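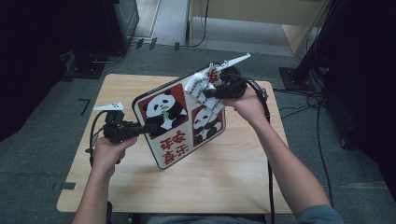 パンダの飾り札と、うちの赤いものギャラリー

こんにちは、赤いものとおめでたいものに目がない管理人です。トップの写真は、ここしばらくでいちばん気に入っている四角い札。白地に細い濃い色のふち、角はまるくて、赤い四角のなかにパンダが二頭。どちらも竹をもぐもぐやっています。左上の子の下には赤い筆文字ふうの太い字で「平安」「喜乐」と二行。もう、この組み合わせに弱いんですよ、私。

このページは写真ギャラリーの第一回なので、いまのところ写真はこの一枚だけです(少なくてすみません!)。そのかわり、ふだん写真の下に一行か二行つけているひとことメモを、今回は長めに書きました。写真がまだのものもメモだけ先に並べておきます。気が向いたところから読んでください。

パンダの札のこと

買ったのはVokcombeという雑貨の通販です。お値段は1317円。最初に見たときは「うーん、千円ちょっとかあ」と迷って、一晩寝かせて、朝起きてもまだパンダのことを考えていたので注文しました。こういうときはたいてい買ったほうがいいです。迷ったまま忘れられるものは、たぶんそれほど欲しくないもの。

写真では札が斜めになっていますよね。四角いものを角を上にして菱形に見せるのは、春節の「福」の飾りなんかでよく見る向きで、私はあの向きが大好きです。まっすぐ掛けるときちんとした感じ、斜めにすると急におめでたい感じになる。パンダの顔も、まっすぐのときはすまして見えて、傾けると首をかしげているみたいに見えてきます。気のせいかもしれませんが、毎回ちょっと笑ってしまいます。

「平安」と「喜乐」

「平安」は穏やかで無事なこと、「喜乐」は日本の字で書けば「喜楽」で、よろこびと楽しみ。「乐」は「楽」の簡体字です。「平安喜乐」と四文字つなげて、おだやかに楽しく過ごせますように、という願いの言葉になるそうです。

商売繁盛とか一攫千金とか、そういう勢いのある言葉も嫌いじゃないんですが、家の壁に一年じゅう掛けておくなら、私はこれくらいのんびりした言葉がいいなあと思います。朝ばたばたしているときに「平安」の二文字が目に入ると、ああ、はいはい、落ち着きます、という気持ちになるので。なるだけで、だいたい落ち着いていないんですけど。

読み方は、中国語だと「ピンアン・シーラー」に近い音。私の発音はひどいもので、家では普通に「へいあんきらく」と呼んでいます。

赤と白と黒、そして緑

この札のいいところは色だと思っています。おめでたい飾りって、全面が赤に金というのが多いでしょう。あれはあれで華やかだけれど、うちみたいに家具の色がうすい部屋だと、そこだけお正月になってしまう。その点、白地に赤い四角がぽんぽんと入っているだけなら、ずいぶん軽く見えます。

それにパンダは白黒だから、赤の上に置くとくっきりするんですよね。竹の緑もほんの少しなのに効いています。赤の隣の緑はけんかしやすい色だと思うのですが、このくらいの量だとちょうどいい。手芸をするときの配色メモに、そのまま「パンダ札の色」と書いて貼りました。次のポーチはこれでいきます!

テーブルの上で見るのが好き

木目のうすいベージュの天板って、何を持ってきてもわりと受け止めてくれます。赤いものは特に。濃い茶色の上だと赤がしずんで、真っ白の上だと赤が強すぎる気がして、私の好みではこの薄い木の色がいちばん。角がまるいテーブルだと、角のまるい札とも仲がよさそうに見えて、そこもちょっとうれしいところです。

飾りものは壁に掛けてしまうと案外見なくなります。手に持って、光のほうに傾けたり戻したりしながら眺めている時間がいちばん楽しい。なので季節の入れ替えのときは、すぐ掛けずにしばらくテーブルで遊んでから、ということにしています(片付かないと言われます)。

掛ける場所で悩んだ話

候補は玄関、台所の入り口、それから廊下のつきあたり。

玄関はいちばん王道ですが、うちの玄関には前からTrumeoのカレンダーが居座っていて、これがまたけっこう大きい。並べてみたらパンダが肩身のせまそうな顔をしたので、やめました。

台所の入り口は明るくていいんです。でも油がはねる距離なんですよね。白地の札に油じみは悲しすぎるので、これも却下。

結局、廊下のつきあたりに決めました。洗濯物をかかえて歩くと必ず正面に見える位置です。掛けるのには、はがせるタイプのフックを使いました。400円のと500円のがあって、ケチって400円のほう。落ちたら追加の100円を惜しんだことを一生悔やむと思います。今のところ元気にぶらさがっています。

斜めに掛けたい人は、フックを二つ使って左右から受けるようにすると、くるっと回ってしまうのを防げます。一つだけだと、ドアを閉めた風でいつのまにか向きが変わっていたりするので。

写真待ちのものたち(メモだけ先に)

赤い布の巾着
Pillaiという小さなお店で八月に買ったもの。ひもの先に玉がついていて、振るところころ鳴ります。中身は入れていません。入れるともったいない気がして、からっぽのまま引き出しに。巾着としてはたいへん気の毒な扱いです。

だるまの箸置き
五つ組。ひとつだけ眉毛の角度がおかしくて、家族のあいだで取り合いになります。私は毎回負けて、普通の眉毛でごはんを食べています。

切り紙の魚
窓に貼るうすい紙の飾り。はがすときに尾びれを破ってしまい、裏からのりで継ぎました。遠くからならわかりません。近くからだと、まあ、わかります。

Juviriaの豆皿
赤い縁取りの丸いお皿で、たくあん二切れがちょうどのる大きさ。本当はお菓子用に買いました。でもたくあんの黄色がいちばん似合うことに気づいてしまって、以来ずっとたくあん専用です。

張り子の虎
首がゆらゆらするあれです。棚の前を通るたびにうなずいてくれるので、独り言の相手にぴったり。パンダの札の隣に置こうか考え中なんですが、虎とパンダって仲がいいのかしら。

お手入れの覚え書き(自分用)

平らな札は、乾いたやわらかい布でさっと。はたきは角にひっかかるのでやめる。水ぶきは、目立たない裏のすみで試してから。日当たりのよい壁は赤があせやすいので、夏のあいだは場所を替える。去年、紙の飾りを窓ぎわに出しっぱなしにして、赤がすっかり桃色になりました。それはそれでかわいかったけれど、もう別のものでした。

しまうときは薄紙をはさんで、立てて箱へ。箱の外には必ず中身を書くこと! 去年の私は「赤いやつ」とだけ書いた箱を三つも作っていて、今年の私がとても困りました。

更新のおしらせ

10月21日 ギャラリーのページを作りました。一枚目はパンダの札。次は張り子の虎を撮る予定です。首が止まってくれれば。

「平安喜乐」の札で違う動物のものをご存じの方、よかったら教えてください。うさぎがあったら、たぶん買ってしまいます。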